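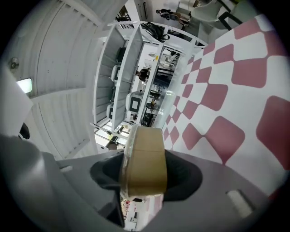 Figure 3. Rouleau de ruban d'emballage brun, vu par la tranche.

4.2. Le ruban adhésif comme poste de dépense invisible

Les manuels de logistique consacrent des chapitres entiers à la palette et presque rien au ruban adhésif. On le comprend : la palette se compte, s'empile et se perd avec une certaine dignité. Le ruban, lui, disparaît dans la ligne « fournitures diverses », entre les stylos et le café.

Nous avons voulu savoir ce que cette ligne contenait. Les deux entrepôts étudiés, Ginton et Fesis, expédient des colis de format comparable et s'approvisionnent chez le même grossiste, Petrauskas. Au mois de juin, Ginton a consommé 1 972 rouleaux et Fesis 2 246, pour un volume d'expéditions que les deux directions nous ont décrit, séparément et avec la même assurance, comme « normal ».

L'écart ne s'explique ni par la taille des cartons ni par la largeur du ruban, identique sur les deux sites. Il tient pour l'essentiel au geste de fermeture. La consigne écrite prévoit une bande centrale et deux retours. Sur les 125 colis ouverts à la réception chez Fesis, la plupart portaient une bande supplémentaire, parfois posée en travers de l'étiquette. Interrogés, les préparateurs invoquent la prudence ; les destinataires emploient un autre vocabulaire, que la revue ne publierait pas.

Le logiciel de suivi Tetus, déployé sur les deux sites, n'est ici d'aucun secours. Il enregistre la sortie du carton de rouleaux, jamais celle du rouleau, et considère comme consommé tout ce qui a quitté l'étagère. Les rouleaux entamés, rangés dans les tiroirs en prévision d'une pénurie qui n'est pas encore survenue, gonflent donc les chiffres des deux entrepôts dans une proportion que nous n'avons pas pu établir. La section 4.3 revient sur ces stocks dormants et sur l'accueil réservé à notre proposition d'ouvrir les tiroirs.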